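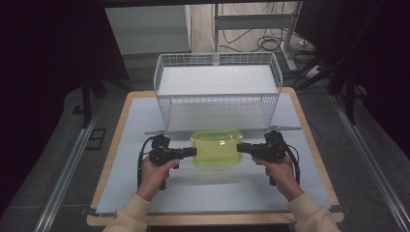

Yellow-green tub on the bench, both hands in use.

12/02/2022

Glue trial, second go. Karla wants to switch the workshop over to the Witard hide glue for chair repairs, on the strength of one good seat rail and a label that says it sets "stronger than the timber". I've read that on every bottle since I started in 1994 and I've yet to see anyone show their working.

Cut the test joints from the leftover Mapplebeck ash. Half with Witard, half with our usual Puda white glue, all clamped the same way and left 72 hours. Stojan reckons overnight is plenty. Maybe for him. The last stool he did overnight came back in March with a leg in a bag.

First problem: the Witard instructions give an open time but no room temperature to go with it. It was chilly in here first thing and the glue had started to gel before I got the second cheek covered. Qianru thinks I'm spreading it too thin. Could be. I did three more joints with a heavier coat and marked them H on the end grain so they don't get mixed in with the rest.

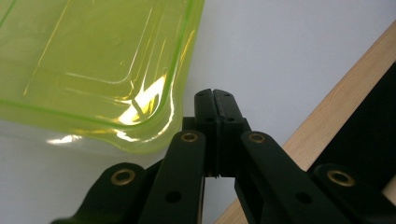 Second problem is the load test. Senad's rig hangs a bucket off the rail and you add sand until something lets go, and his spring scale only reads to 300 newtons. Two of the Puda joints went past that and didn't budge, so all I can write down is "more than the scale". That's not a result. I don't see how we can call one glue better when the meter runs out before the joint does.

Danica passed on a comment from the Flultholm people, who say they changed over and have had no failures. I asked how many chairs and how long ago. No answer to either yet – I'd bet on not many and not long.

To do: borrow a proper scale, redo the lot with the glue pot kept warm, and break a couple of plain ash offcuts with no joint in them for comparison. Karla can order one small bottle if she must. I'm not signing off on the big tin.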